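Toltum Community Woodshop
Seasonal Walk-Through: Safety Checklist and Comments
Inspected by: Godfrey Tanui
Areas: machine room, bench room, finishing closet, lumber rack, front entry

Key: OK = fine as found. FIX = needs work before the next open session. WATCH = usable, look at it again next time.

MACHINE ROOM

1. Table saw, guard and riving knife fitted: OK
Riving knife lines up beautifully with the blade. Whoever set this up took their time and I was grinning when I put the straightedge on it.

2. Table saw, stop paddle reachable by knee: OK
Tested from both sides of the fence, with the blade down. Works first time, every time.

3. Bandsaw, upper guard and tracking: WATCH
Guard slides and locks. Tracking wanders a little when you start from cold, then settles. Tire on the lower wheel has a shiny patch. Still plenty of life in it, but let's get a spare on the shelf.

4. Jointer, spring guard returns fully: FIX
Comes back most of the way and then sticks. Probably pitch in the pivot. Tag is on the switch and the key is in the office. Please leave both where they are until the guard snaps shut by itself.

5. Drill press, chuck key not left in chuck: FIX
Found in the chuck. Again! I have hung it on a short chain on the left side of the column, so it no longer has an excuse.

6. Dust collection, gates and hoses: OK
The Bowen collector is pulling like a champ now that the bags are clean. One hose clamp tightened at the planer. Drum was two thirds full and has been emptied.

7. Floor clear, no cords across walkways: OK
Really nice to see. The ceiling reels were worth every penny.

BENCH ROOM

8. Benches steady, vises working: OK
The bench nearest the window got a new bolt in the leg. You could dance on it (please don't).

9. Hand tools sharp and put away: WATCH
Chisels are in great shape. Two handsaws are dull enough that people will start forcing them, and that is how knuckles get opened. They're in the sharpening bin.

10. Clamps hung below shoulder height: OK
Heavy bar clamps are on the bottom row now. Much better.

11. Glued-up work checked before it goes home: WATCH
The striped boards are everybody's favorite project and I love them too. Run a palm along every edge and corner. If it catches your skin, it goes back to the sanding block. Glue lines should be scraped flush, with no hard beads left sitting on the surface. Anything small that is meant for a young child needs to go through the choke gauge in drawer 2 as well.
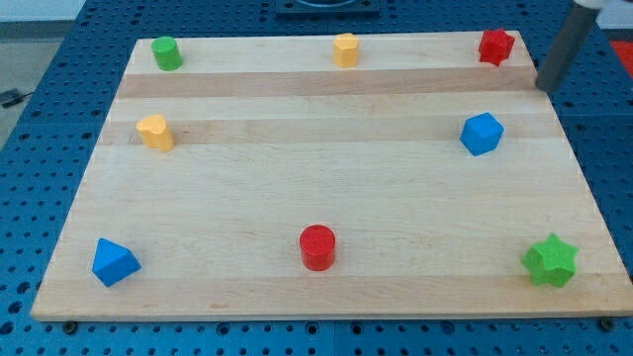

Praltgate, January

The rest of the list was done after lunch, with the heat on and the front door shut, which is how the place normally runs in winter.

FINISHING CLOSET

12. Oily rags in lidded metal can: FIX
Can is there, lid is there, and a rag was lying over the edge of the sink. This is the one item I will nag about forever. Linseed rags heat up all by themselves. Lay them flat outside to dry or put them under water in the can, every single time.

13. Containers labeled: WATCH
One jar with no label. Smells like mineral spirits, but smelling it is a poor way to find out. I set it aside for the county drop-off. There's a marker on a string by the door now.

14. Exhaust fan runs with the light: OK
Strong pull at the grille, held a tissue flat without any help.

15. Gloves and respirators: OK
Good range of sizes. Cartridges from Stusetti are sealed and in date. Thank you to the person who sorted that drawer, it's a joy to open.

LUMBER RACK

16. Rack load and wall anchors: OK
Posted limit is 300 lb per arm, 700 lb per bay. Long oak has been moved down to the lowest arms. Anchors are tight.

17. Offcuts bin: FIX
Overflowing, and there are nails in some of the reclaimed pieces. Pull the nails or pitch the piece. If you grab something out of here for the bandsaw, run the metal detector over it first.

FRONT ENTRY

18. Extinguishers charged, tags current: OK
Both needles in the green.

19. First aid kit: WATCH
Low on large bandages and out of eyewash. On my shopping list.

20. Exit door opens freely, sign lit: OK
Swings wide with one push. Sign is nice and bright.

Jointer guard first, then the rags. Everything else marked FIX is a 15 minute job with two people and a broom. The shop is looking terrific, and I'll be back to sign off the jointer when it's been cleaned.

G. Tanui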